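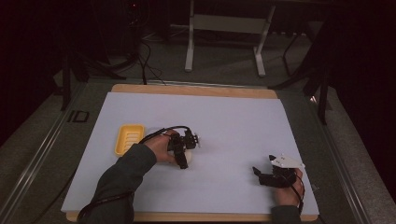
About Zorkix

We sell plain, useful things for kitchens and bathrooms. Soap dishes, egg cups, draining racks, drawer liners, chopping boards, pegs, hooks, plugs. Small stuff mostly. The stuff you only notice when it's gone missing or gone slimy.

Started in a lock-up behind the old bakery in Clitdale, with one product (a soap dish) and 40 of them in a box. They sold out by teatime at the summer market and we've been at it ever since. Still in Clitdale, bigger unit now, better kettle.

What we stock

Just over 700 lines at the moment. Goes up before Christmas, comes down again in February when we have a clear-out. If something hasn't sold in a year it goes, even if we're fond of it. We were very fond of the toast tongs.

Soap dishes are still the thing we get asked about most. What we look for — ridges or slots so the bar isn't sitting in a puddle, a raised rim, rounded corners you can get a cloth into. Plastic is fine. Plastic in a cheerful colour is better. Yellow outsells white two to one in our shop and has done for years.

Boards and liners come from Lopes, a family workshop we've bought from nearly since the start. Light wood, edges sanded properly, no varnish that flakes into your dinner. Liners are cut to order, so measure the inside of the drawer please, not the front. We get this one a lot.

The Prisar range is our own. Began as a rack and grew. Dish drainer, sink tidy, egg tray, all made to sit together on a narrow worktop becuase most of us have one. New colours every spring.

How we choose things

Every new line gets used before it's listed. Left by a sink, dropped, put through the dishwasher when the label says don't. Then cleaned with an old toothbrush to see how annoying that is. If it's annoying we say so on the product page. A few suppliers don't love this.

Shop and orders

Shop counter is open 9.30 till 4, shut for half an hour at lunch. Parking round the back, mind the step. You're welcome to bring your old one in and we'll try to match it — sizes, colours, odd replacement feet for drainers, we keep a tin of those under the till.

Online orders packed in paper and card. Anything in before noon normally goes out same day. We send out 3,000 parcels a year now, 1,000 of those in the run up to Christmas, so order early in December if its a present.

Trade

Guest houses, holiday lets, schools, halls — ask for the trade list. No minimum spend. Mixed boxes are fine. Samples can be borrowed for a fortnight, just send them back clean.

Returns are 30 days, unused, any reason. Faulty things whenever, bring it in or drop us a line through the contact page.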